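Nutcombe Opens Applications for Evening Trades Courses at Dhanial Street Campus

Free places offered to adult residents for the term beginning in September

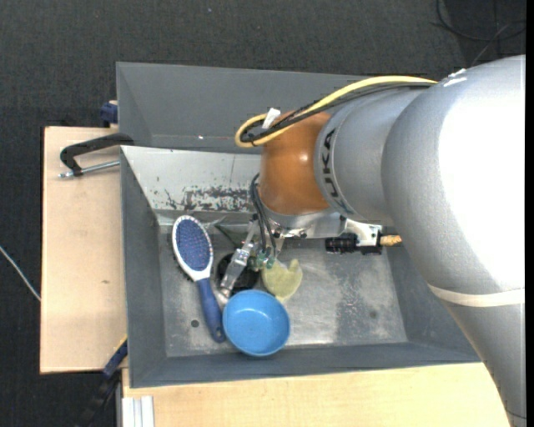 Reading time: 2 minutes

NUTCOMBE, 2018-07-03 – Nutcombe Community College today opened applications for its evening trades courses at the Dhanial Street campus. The college will offer 400 free places to adults who live in the district, twice the number available last year. Classes begin in September.

The courses cover plumbing, electrical installation, carpentry, bookkeeping for small firms, and commercial kitchen practice. Each course runs for nine weeks, with two classes a week. Students who complete a course receive a college certificate and may apply the credit toward a full trade diploma.

The free places are paid for by a grant from the Hulo Foundation, which has supported adult education in the district for many years. The grant covers tuition, course books, and the loan of hand tools. Students are asked to supply their own work boots and, for the kitchen course, a white jacket.

"Most of the people who ask us about evening study already have a job and a household to run," said Jawad Abbasi, director of adult programs at the college. "They want a course that starts after work, finishes before the last bus, and leads to a certificate an employer will recognize. We have planned this term with those requests in mind."

Classes will meet from early evening, and the campus library will stay open until the last class ends. The college has also extended its child care service to cover evening hours. Parents who wish to use the service should say so on the application form, as places must be arranged before the term starts.

The college received about 800 applications for the previous evening program and was unable to place many qualified residents. Applicants who were turned away last year will be considered first, provided they submit a new form. Previous forms will not be carried over.

A new course in water systems maintenance will be taught with Pluvo, a local supplier of pumps and filters. Pluvo technicians will lead the practical sessions, and college instructors will teach the classroom portion. The course is intended for people employed in building maintenance, though others may apply. A basic math assessment is required for this course and for electrical installation. Practice papers are available at the library desk.

Applicants must be at least 18 years old and must show proof of address. No high school diploma is required. Residents who need help completing the form in English may bring a family member or ask for an appointment with the admissions office. Employers who wish to enroll a group of staff should write to the office before individual forms are sent in. Employer-sponsored students pay the standard tuition rate and are not counted toward the free places.

Application forms are available from the admissions office at the Dhanial Street campus and from all public library branches in Nutcombe. Completed forms may be returned in person or by mail. Applicants will be notified of the decision in writing.

About Nutcombe Community College

Nutcombe Community College provides academic, technical, and adult education to residents of Nutcombe and the surrounding district. Its Dhanial Street campus houses the college's trades workshops, teaching kitchen, and adult learning center.

Media contact

Office of Public Information
Nutcombe Community College
Dhanial Street Campus, Nutcombe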